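Home | News | Store Notes | Back Issues | Contact

Store Notes

October
By Bhupendra Maurya

Boxing the slides

The Vellcombe store has 600 pairs of slides coming back from the pool season, and most of them will need to go into boxes again before they can be sold or handed on. Last year we stacked them loose in crates. By spring a good many had lost their partner, and the straps of the ones at the bottom had been pressed flat. This year every pair gets a box, and the box gets a label on the short end.

The boxes are the one-piece kind, with the lid joined to the base along one side. We bought 220 of them from Shahbazi to start with and will order the rest once we see how fast the work goes. They arrive folded flat. Open the base first and push the corners square, then crease the lid back all the way so that it lies on the table by itself. If the lid is only half creased it comes up again while you are trying to get the second shoe in.

Clear a space about twice as wide as the box. Set the pair down on the left and let the lid open to the right. Left-handed packers at Kakville do it the other way around, and that works just as well, but please keep to one way on any one table so the finished boxes all end up on the same side.

Check the pair before anything goes in. Both should be the same size, and the size is molded into the sole on the styles we carry, so turn each one over and read it. Look along the rim for grit. A dry brush is enough for most of them. Anything that needs washing goes in the gray tub and waits until it has dried completely, at least overnight. We had mildew in two cartons last winter and I would like to avoid that.

Pick the slide up by the heel. The strap is the part that holds its shape least well, and a pair that has been grabbed by the strap all day starts to look like it.

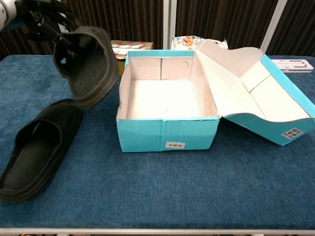
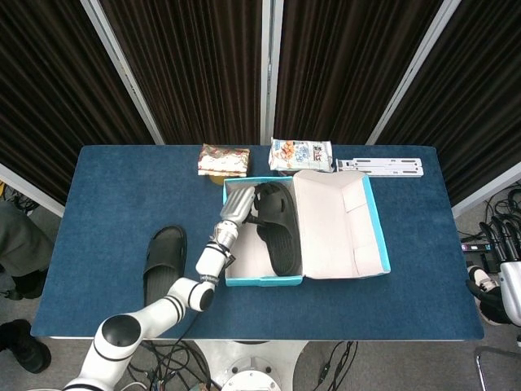

A pair of black slides and the turquoise box with its lid opened out to the right.

The first slide goes in along one side of the box, sole down. The second goes in beside it with the toe pointing the opposite way, so that the wide end of one sits next to the narrow end of the other. With the larger sizes this is the only way the lid will close. With the smaller sizes you can put both toes the same way, but then they slide around when the carton is moved, and we get complaints about scuffed straps. Toe to heel for all sizes, please.

If the slides are thick in the sole, the second one may catch on the strap of the first. Tip it up on its side edge, set it down against the wall of the box, and let it lie flat from there. Do not push down on the strap to make it fit. A pair that needs pushing is in the wrong size of box and should go on the shelf marked "large" until the bigger boxes come in.

We are not using tissue for the plain rubber styles. The lined ones still get a single sheet between the two. There is a stack of it under the end table, already cut.

Close the lid, press the front flap in, and put the label on the short end with the size at the top. Write the color out in full. "BLK" and "BLU" were mixed up several times last season, and one order for Anus went out with the wrong color in half the cartons. They were good about it, but the return freight came to more than the slides were worth.

Worn or creased boxes can be used again for our own storage. They should not go out to customers. If the corners are still sound and the lid closes, stack them by the door with the old label crossed out. If a corner has split, flatten the box and put it with the recycling.

Count for the season

For those who asked, the store handled 1585 pairs of footwear of all kinds between spring and the end of summer. Slides were the largest group, followed by water shoes and then the canvas clogs, which we will not be reordering. The clogs took up two full bays and sold poorly everywhere except Kakville.

The new shelving is rated for the weight of full cartons, but the top row should hold only slides and other light stock. Boots stay at floor level. The shelf labels have been printed and will go up once the last bay is bolted to the wall.

We also have 4000 of the small adhesive labels left from the old supplier. They stick well enough on cardboard and peel off plastic within a week or so, so please use them up on the shoe boxes and keep the new roll for the tubs.

Packing starts at 9 in the morning and the tables will stay set up until all the slides are done. Bring a marker if you have one you like. The ones in the drawer are mostly dry.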